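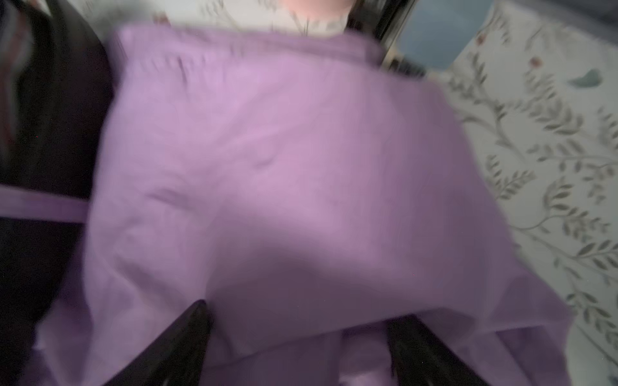 The lavender one has always been the awkward one. It started life as a curtain lining, I think, or was meant to, and I bought it from the remnant bin at Stamell because it was the exact colour of the sweet peas my gran grew up the side of her coal shed. I got it home and had no idea what to do with it, and it has been folded and refolded in this house ever since.

This is really a post about the linen cupboard. I promised back in February that I would sort it out, and several of you have been kind enough to ask how it was going (it wasn't). Well, it is now July 2011 and I have finally done it, over two very long afternoons with the radio on and more tea than is good for a person.

I should explain the state of things. Our cupboard is the one on the landing with the hot tank in the bottom, so it is lovely and warm and everybody pushes things into it. Towels, pillowcases, the picnic rug, one half of a set of flannel pyjamas, a bag of other bags. When I opened the door a duvet cover came out to meet me. I took everything out and piled it on the bed, and then of course I had to finish, as there was nowhere to sleep.

Sheets first. I used to hate folding sheets on my own, and my mother and I always did it as a pair, walking towards each other down the hall like a country dance. On my own I lay them out on something flat, give them a good shake so the air gets underneath, and let them settle. Then I smooth from the middle with the flat of my hand, fold the top edge down, and go from there. Thin fabric is worse than thick, I find. A towel stays where you put it. Anything light wants to slide off and bunch up at one end, and you have to keep going back to pull it straight, and by the time you have got one end right the other has wandered.

Fitted sheets I still can't do. Heather Grimshaw showed me once at her kitchen table, tucking one corner into another, and I nodded all the way through and came home and rolled mine into a ball as usual. If you can do it, I take my hat off to you!

I did buy a few bits to help. The Givix shelf dividers were £3 each and are a bit flimsy but they do stop the pillowcases leaning on the flannels. I also had a Nepia storage bag from years ago, which now holds the winter blankets and lives under the spare bed. Lavender sachets I made myself, out of an old shirt of Peter's and a packet of dried flowers from the market, and they smell a good deal stronger than I had bargained for.

There were 36 pillowcases. We have four pillows. I kept the nicest dozen and the rest have gone to the animal rescue, along with the towels that had lost their edges, and they were very glad of them.

And the purple? I shook it out and folded it, unfolded it again, and held it up at the window in the back bedroom to see it with the light coming through. I do still love the colour. I wondered about a tablecloth for the garden, but it creases if you so much as look at it, so my thought at the moment is to cut it up for cushion covers, or possibly to line the big basket in the bathroom. I have put it on the top shelf while I make up my mind.

The airing cupboard door shuts now without my knee. Next is the drawer with the tea towels in it, and I am not making any promises about when.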